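Bestolau Bench Cover Board, Type 14

Product code BB-14
Sold by the sheet, by the pack and cut to size

Overview

Bestolau Type 14 is a heavy, uncoated beige cover board for worktables, packing benches and layout tables. It is laid over an existing top and takes the scratches, glue, pencil marks and tape residue that would otherwise end up on the table. When the face is worn, the sheet is turned over. When both faces are worn, it goes into paper recycling with other board.

The board is made at the Skirkness mill from recycled fiber, with no wax and no plastic film. Both faces have the same finish. It is supplied flat, never rolled, and should be kept flat until it is used.

Type 14 replaces Type 6, which was thinner and tended to lift at the corners in dry rooms. Customers reordering Type 6 will be sent Type 14 unless the order states otherwise. Remaining Type 6 stock is available from the Duan warehouse until the end of May.

Specifications

Material: recycled fiberboard, uncoated
Color: natural beige, both faces
Surface: matte, low glare
Edges: guillotine cut, square
Pack size: 19 sheets
Minimum order, custom sizes: one pack
Minimum order, printed sheets: 500 sheets
Printing: one color, one face, grid or ruled border
Tape compatibility: paper tape, cloth tape, most low-tack films
Not suitable for: wet work, solvents, hot tools, food contact

Color varies slightly between batches. If several tables are to match, order all sheets together and ask for a single batch number on the packing slip.

Choosing a size

Measure the table, not the old cover. Old board shrinks and grows with the humidity of the room and is rarely the size it was when it was cut. For a flush fit, order to the exact table size and trim in place with a straightedge. For a wrapped fit, add the thickness of the top plus the length of the fold on each side, and ask for scored fold lines. Scoring is done on the inside face only, so a wrapped sheet cannot be turned over.

Tables wider than the largest stock sheet need a seam. Place the seam away from the area where most of the work is done and run it parallel to the short side. Butt the edges together - an overlap will catch on anything slid across it.

Fitting

Let the sheets rest in the room overnight before fitting. Wipe the table and let it dry fully. Lay the board with the grain arrow pointing along the length of the table, fix the center of each side first, then the corners. Paper tape is enough for a flush fit. A wrapped fit needs cloth tape or clips on the underside.

Do not glue the board down. Glued sheets bubble in the middle as the humidity changes and are slow to remove.

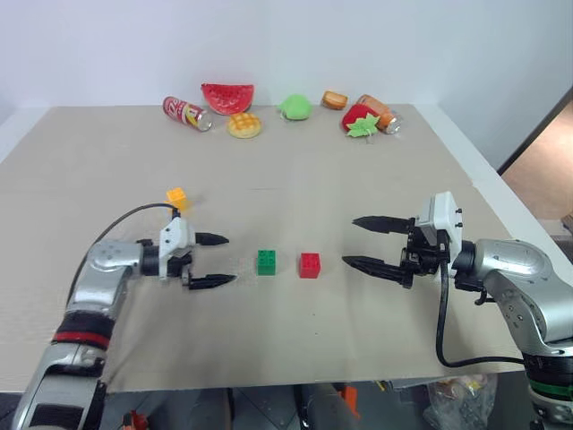

Care and replacement

Brush or vacuum loose dirt. Do not use a damp cloth. Small dents can be ignored. Replace the sheet when the surface begins to shed fibers, or when tape no longer holds on it.

Accessories

Cloth tape, beige, BB-14T
Underside clips, BB-14C
Trimming guide, steel, BB-14G

The trimming guide is made for Bestolau by Illedness and has its own warranty card.

Ordering and support

Custom sizes and scoring: Anqi Xu, cutting room
Printed sheets: Sihan Liao. Send line art only. Proofs are returned by 4 p.m. on the next working day.
Returns: uncut sheets in the original pack only - cut, scored and printed sheets cannot be returned.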